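Folding and Sorting T-shirts at Prilusier

Gallery: the sorting room, February

Prilusier takes in second-hand clothing and passes it on to three shops and a school uniform bank in Jenholm. T-shirts make up the largest part of what arrives. The February intake came to 1637 garments. Each shirt is laid out flat, checked, folded to a standard size and put in a bag with others of the same size. Rocío Tapia runs the sorting room and wrote the notes on this page. Click on a picture to see it larger.

1. Laying out

The kraft paper is marked into rectangles with blue tape, and a shirt is laid in the grid front side up so the print can be read. We change the paper when it gets torn or marked. The pink shirt has dark lettering and a small line drawing on the chest. It still needs smoothing before it can be folded, as the fabric is rumpled.

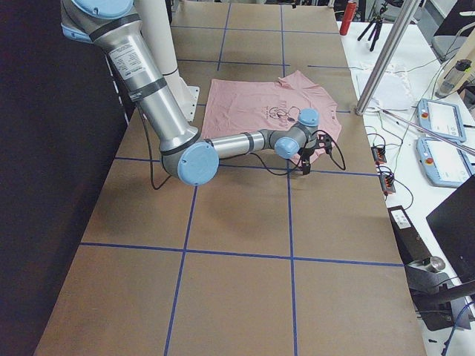
2. Checking

Collars first, then underarms, then the hem. Small holes along a seam go to the mending box. Stains on the front mean the shirt is put aside for rags, unless the stain is fresh enough to try washing again. Cracked prints are accepted if the rest of the shirt is sound. Printed shirts are popular with the Lostura shop, which sells them on a rail by the door, and plain ones go mostly to the uniform bank.

3. Sleeves in

The sleeve is turned in over the body at the shoulder, and the crease is pressed down with the flat of the hand. Pale cotton shows every ripple, so a light grey shirt takes a little longer to get neat than a dark one.
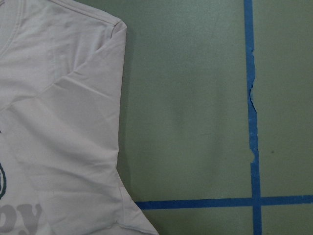
Folding to a standard size matters most when the bags are packed. A bag holds 20 shirts if they are all folded the same way, and 13 or fewer if they are not. We fold both sleeves in, then bring the sides to the middle, then fold the hem up to the collar in two turns. The outer edge should run straight down from the shoulder before the sides are brought in. If the lower part fans out towards the hem, as it does on the grey shirt, pull it back into line first or the finished fold will be wider at one end. Prints are kept to the outside so that the shops can see them without unfolding anything.

4. Bagging and labels

Bags are labelled with the size and the shop code. Children's sizes have a yellow label and adult sizes a white one. Fitriani Mandagi drives the bags to Jenholm and brings back the empties, which are used again until the handles go.

Clean T-shirts in any size can be left at the Cabanatuan Road entrance before 4 pm. Please do not leave bags outside when the door is shut. Socks and underwear can only be taken new and in their packets.

Back to all galleries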